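Inicio Fotos Foros Aeropuertos Convocatorias Contacto

Se buscan colaboradores para el anuario de spotting de Hitside

Hitside es una web de fotografía aeronáutica hecha por gente que considera razonable levantarse a las cinco para ver despegar un carguero. Llevamos años publicando fotos, horarios dudosos y discusiones sobre si un avión es gris claro o gris clarísimo. Ahora queremos hacer un anuario en papel, con tapas y todo, y nos faltan manos, ojos y, sobre todo, personas capaces de escribir un pie de foto sin la palabra «impresionante».

El anuario se titulará Clodon, por motivos que se votaron en una cena y que ya no se pueden recurrir. Recogerá un año de visitas poco habituales en aeropuertos españoles y portugueses: desvíos por meteorología, escalas técnicas, vuelos de entrega, decoraciones especiales y esos reactores privados que aparcan siempre detrás de la única farola de la plataforma. La edición y la maquetación corren a cargo de Kofler, un estudio pequeño que no distingue un A320 de un 737 y que, según dice, prefiere seguir así.

Qué buscamos

Fotógrafos de plataforma y de valla. Nos da igual el equipo que tengas. Nos importa que el horizonte esté recto, que la matrícula se lea y que el avión salga entero, salvo que tengas una buena razón para haberle quitado la cola. Las fotos nocturnas son muy bien recibidas. Las puestas de sol con silueta también, pero sepan que competirán con otras muchas puestas de sol con silueta.

Redactores de notas. Cada foto lleva una nota de dos o tres líneas: matrícula, operador, procedencia, destino y lo que tenga de particular. Quien haya escrito alguna vez «bonita visita» puede presentarse igualmente, pero tendrá que proponer una alternativa.

Verificadores. Es el puesto menos agradecido. Consiste en comprobar que el avión es el que el autor jura que es, que ese día estaba donde dice y que el indicativo no procede de un mensaje de un grupo a las tres de la mañana. Hace falta manejar registros de matrículas, tener paciencia y saber decirle a alguien que su rareza pasa por allí todos los martes.

Y una persona para el archivo. Tenemos 1,000 diapositivas de una colección donada, guardadas en cajas de zapatos y rotuladas con una letra que parece un electrocardiograma. Hay que digitalizarlas, fecharlas cuando se pueda y no perder ninguna. Se agradece experiencia con escáner. Se agradece aún más no tener gatos.

Qué ofrecemos

Dinero, poco. Los puestos de verificación y archivo tienen una gratificación fija, que se detalla a quien pase la primera selección para no asustar a nadie antes de tiempo. Fotógrafos y redactores reciben 2 ejemplares del anuario y su nombre bien escrito, algo que en otras publicaciones del ramo sigue siendo una aspiración. Los derechos de las fotos son siempre de su autor; nosotros pedimos permiso para una sola edición impresa y para anunciarla en la web. 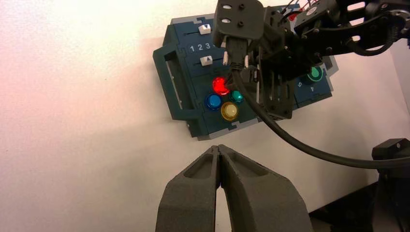
Fluludness comenta que todo esto está muy bien, pero que en la convocatoria anterior se pidieron fotos de «aeropuertos secundarios» y luego media selección era de Barajas. Pregunta también si valen los helicópteros, o si seguirán entrando solo cuando a la redacción le sobra una página.

Tomamos nota. En esta ocasión habrá un máximo de 18 fotos de Madrid y Barcelona juntas, y los helicópteros tendrán sección propia. Los planeadores están en negociación. Los drones, no.

Requisitos

Ser mayor de edad. Escribir en castellano con tildes, también en las mayúsculas. Haber hecho las fotos desde sitios en los que se podía estar: no publicaremos nada tomado desde dentro de un recinto cerrado sin acreditación, por espectacular que sea el ángulo y por bajita que fuera la valla. Con los aviones militares, lo mismo y con más cuidado. Si en la base te pidieron que no publicaras algo, no nos lo mandes para que lo decidamos nosotros.

No hace falta vivir cerca de ningún aeropuerto. Para redactar y verificar basta con una conexión decente. El archivo, en cambio, exige presencia, porque las cajas de zapatos no viajan.

Cómo presentarse

Los fotógrafos deben enviar 4 imágenes, ni una más, en el tamaño que pide el formulario. Sabemos que elegir duele. Precisamente por eso pedimos que lo hagáis vosotros. Cada imagen irá con su fecha, su lugar y su matrícula, y sin marca de agua cruzando el fuselaje de punta a punta.

Los redactores, una nota de prueba sobre cualquier avión que hayan visto con sus propios ojos. Los verificadores, el relato breve de un error que hayan detectado, propio o ajeno; puntúa más el propio. Para el archivo bastan unas líneas explicando la experiencia previa y la disponibilidad por las tardes.

Todo se manda desde el formulario de la sección Convocatorias. Las candidaturas recibidas por mensaje privado en el foro, por comentario en una foto ajena o a gritos en una terraza de observación no se tendrán en cuenta.

El plazo termina el 14 de octubre de 2022 a medianoche, hora peninsular. No hora zulú, como ha preguntado ya más de uno. Contestaremos a todo el mundo, incluidos los descartados, aunque la respuesta puede llevar el retraso propio del sector.

Las dudas, en el hilo del foro abierto para ello. Antes de preguntar si se aceptan fotos verticales, mirad la primera página: se aceptan.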